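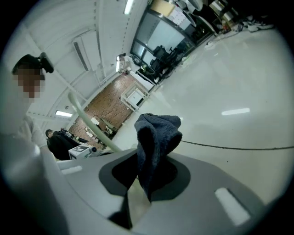 # Working rules for hand-held gripper sessions, Kurnesside

Last revised 3 April 2023

This is the gallery page for the Kurnesside work area, part of the Vollness project. It goes with the written rules, version 6, and is meant for people who are about to run their first session or who are coming back after a break. The rules apply to the hand-held grippers only. The fixed arms have their own page and their own lockout procedure, and nothing written below replaces that.

Leltska keeps the master copy. If this page and the master copy disagree, follow the master copy and send a note so the page can be fixed.

## Work with cloth

Navy cloth held at its base, with the upper part bunched into a soft peak. Sleeves and gloves are white, and the gripper body is gray.

Dark cloth against a pale gripper is the pairing we prefer for folding and lifting tasks. White cloth is allowed, but only on the dark mat, and the session has to be tagged "low contrast" when it is filed. Printed or striped cloth goes in its own group and is not mixed into a plain-cloth set.

The rules for cloth are short:

- One piece at a time. Put the others back in the bin before starting.
- Shake the piece out between takes. Do not start a take with the folds left from the last one unless the task sheet calls for it.
- Close slowly. If the cloth pulls tight, open and start again.
- Never use a free finger to push cloth into the opening while the gripper is closing.
- Retire a piece when it frays. Loose threads get into the mechanism and are slow to pick out.

The fourth rule is the one we see broken most often. The cloth slips, the other hand comes up without much thought, and the fingertip ends up where the jaws are going. If the cloth will not stay put, release it, set it down flat and take hold in a different spot. A failed take is fine. Mark it as failed and keep it in the set, since failed grasps are used too.

Towels, knits and anything with loops should be checked by eye every few takes. Smooth cotton can go longer.

## Gloves, sleeves and head gear

White gloves are the standard for both hands. Blue or black gloves may be used if white ones run out, but do not change color partway through a set. Finish the set, or scrap it and start over with the new gloves.

Gloves must fit. A loose fingertip is worse than a bare hand near a closing jaw, and the thin ones we stock come in enough sizes that there is no need to make do. If a glove tears, stop and change it.

Sleeves should end at the wrist or be tucked into the glove. Wide cuffs are not allowed. Take off watches, rings and bracelets first, and leave lanyards in the locker.

Head gear is worn snug, with the strap flat and no slack hanging in front of the face. Adjust it before picking up the gripper. If it moves during a take, set the gripper down, fix the strap and start a new take. Holding a gripper in one hand and pulling at a strap with the other is how most of our dropped tools got dropped.

Anyone who gets a headache or a sore neck from the head gear should stop for the day. The session can be filed short.

## Other people in the room

Sharing the room is allowed, and on most days there is no choice. The limits are these:

- Stay out of arm's reach of the person holding the gripper unless the task is a two-person task.
- Do not pass behind someone wearing head gear without speaking first.
- Do not move anything on the operator's work surface during a take, even to be helpful.
- Do not stack personal items on any surface that has a marker on it.

Faces are blurred before any picture or recording leaves the site. This covers the operator and anyone in the background, and it covers reflections in glass as well. The same goes for name badges, screens and anything written on a whiteboard. If you do not want to be in a recording at all, say so at the desk before the session starts and the layout will be changed. You do not have to give a reason, and the person at the desk should not ask for one.

Visitors sign the consent sheet or wait outside the glass. There is no third option for short visits.

## Markers

The black square markers are easy to spoil. Keep tape, fingers and cups off them. A marker with a scratch or a lifted corner gets replaced, not patched.

Marker faces point up or toward the work. Do not rotate a marked box between takes to make space for something. If it has been bumped, run the position check again and write down the time. The check is quick, and a bumped marker that nobody reported once cost us a set of 478 takes that had to be pulled and gone through by hand.

Wipe markers with a dry cloth. No sprays.

## Floor and cables

Our floors are pale and glossy, and they show up every cable, which helps. They also get slippery with dust, so the area gets swept before the first session and again at the midday break.

Cables that have to cross the floor are laid in one straight run, flat, with no loops. A cable that crosses a walking path gets a cover or gets taped down along its full length. A cable that is off the path can lie uncovered for the length of a session, but the operator has to be told where it is before putting on head gear. Pointing at it is enough.

Hoses and tubes follow the same rule at floor level. Overhead ones need enough slack for the full reach of the arm, and a quick tug at the fixing point before each session. If a tube drags on the shoulder or brushes the head gear, move the stand.

Shoes, boxes and bags belong on the shelves or against the far edge. Keep the space in front of the cabinet doors open.

## Light

Ceiling lights stay on for the whole session. Changing the light partway through ruins the set in the same way as changing gloves.

Glare on the floor is accepted. Glare on the work surface is not. If a ceiling light reflects where the cloth or the object sits, shift the surface a little and redo the position check. Do not turn off a single light to get rid of it, and do not hang paper over a fixture.

## Before a session

This is the short list that hangs by the door at Kurnesside. Kırmızıgül uses the same list with a different order, and either one is fine as long as every line gets done.

1. Gripper opens and closes fully with nothing in it.
2. Slots and openings clear of lint and thread.
3. Gloves on, cuffs tucked, jewelry off.
4. Head gear snug.
5. Floor walked once from end to end.
6. Everyone in the room told that a session is starting.

The walk in line 5 is done by the operator and cannot be handed to someone else.

## Breaks and stopping

Takes are run in blocks, and no one does more than 3 blocks in a row. After that the gripper changes hands or goes back on the rack. The tool is not heavy, but the grip is the same each time and the wrist notices it before you do - tingling or stiffness means the block is over, even if there are only a few takes left.

Anyone in the room can call a stop. The word is "stop" and it does not need to be followed by an explanation. The operator opens the gripper, sets it down and waits. If the stop was called by mistake, the take is still scrapped and the next one starts fresh. Please do not discuss this on the spot.

A pinched finger is reported even if it does not hurt. Use the paper form in the tray by the desk, form 1068. The front is for what happened and the back is for what was changed afterward. Both sides have to be filled in before the gripper is used again.

## Putting things away

Pull any cloth out of the opening by hand with the gripper switched off. Do not cut it out unless it is stuck fast, and in that case write it in the log so the inside can be checked for scraps.

Wipe down the outer body with a damp cloth, then a dry one. Used gloves go in the lidded bin. Cloth pieces go back flat, sorted by color, and never rolled. Coil cables loosely and hang them up.

## Changes since version 5

- Blue gloves are now allowed when white ones run out. Before this, the session had to be canceled.
- The blurring rule now names reflections in glass.
- The position check is required after any bump. It used to be left to the operator.
- The yearly review has moved to December at both sites.

Older versions of the list may still be taped up inside the cabinets. If you find one, take it down and bring it to the desk.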